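Our afternoon at the Cadari open house

So we finally made it to the Cadari open house in Zarnotley! I'd been meaning to go for 2 years and something always came up (last June it was the car). Parking is $3 in the gravel lot behind the building, cash only, and then you follow the painted arrows around to the side door.

Cadari makes tableware, mostly bowls and cups for kids, and the first room is just shelves and shelves of color samples. They told us they've tried 400 shades over the years and only kept 10, and I could've stayed in there until closing. I'm a sucker for a soft color, and the set I kept going back to was the blue, pink and green one. It's called Trovent, which sounds like cough medicine to me, but oh my gosh, those colors together!
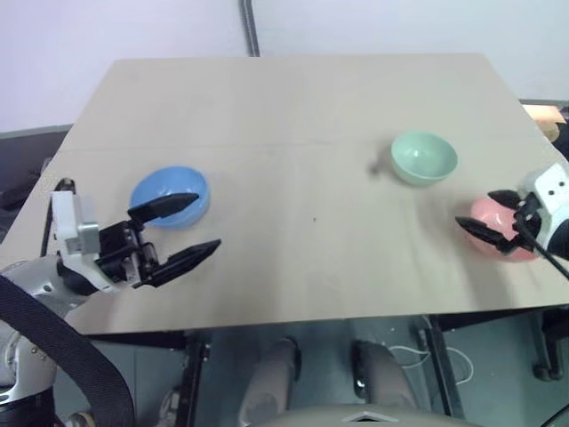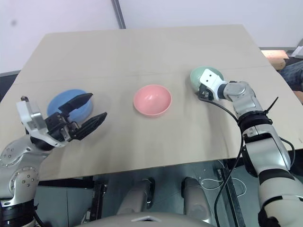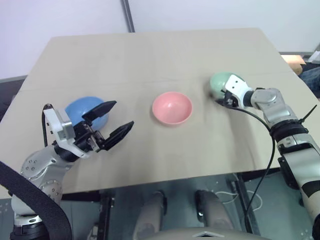
Blue, pink and green on the beige table.

I asked the woman at the desk if you can buy the colors one at a time and you can, although the set works out cheaper. The pink is the one people reorder most, she said. I would have guessed the blue. My sister wants the green for her olives and I'm thinking cereal, or maybe just keys by the front door.

After that we did the short tour, which was fine but a little hard to hear from the back of the group, and then it was time for snacks. Get the lemon bars if they have them! The shop closes at 4 and the line gets long well before that, so go there first and do the tour afterward. We did it the wrong way around and I ended up with one set instead of the two I wanted.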